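Fletex opens Parstead workshop for robot picking demonstration

Terkville, May 2023

Fletex welcomed 63 visitors to its Parstead workshop for an open day on robot picking, the handling of mixed household goods by a robot arm. Guests came from local warehouses, packaging firms and two colleges.

The day was split into short sessions so that each group could stand close to the work area and put questions to the engineers. Each session lasted 90 minutes and began with a talk on safety, followed by a live demonstration and time for discussion.

Picking from an open bin is still a hard job for a machine. Items lie at odd angles, some of them touch, and clear or shiny surfaces are difficult for sensors to read. Fletex has been working on the problem with the engineering firm Hettiarachchi, and the present set-up was put together in February.

"People see a lot of polished videos of robots," said Heather Tamihana, head of applications at Fletex. "We wanted them to see the ordinary work, including the picks that fail. Most of the questions were about what happens when the arm gets it wrong, and those are the questions we spend our own time on."

Visitors were also shown how operators stop and restart the arm, and how the team decides which goods to test next. Several guests left samples from their own stock, and Fletex will report back to them on the results. 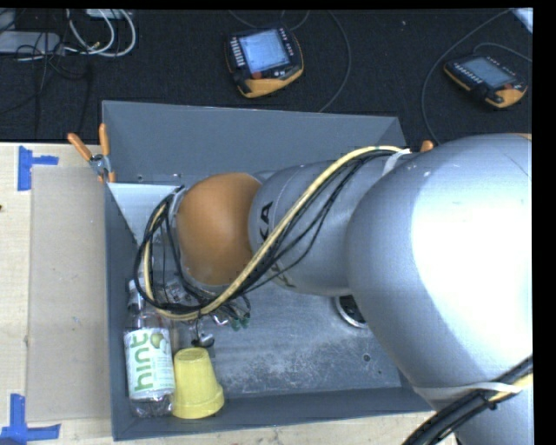

The robot arm over the picking bin, with a clear plastic bottle and a yellow cup among the items inside.

A second open day is planned for the autumn, with room for 100 visitors. Places are free but must be booked through the Fletex office at Parstead. Schools and colleges may bring groups of up to 15, with at least one member of staff to every 5 students.

Notes to editors

Fletex designs and tests handling systems for warehouses and small factories. Interviews with Heather Tamihana can be arranged through the Parstead office.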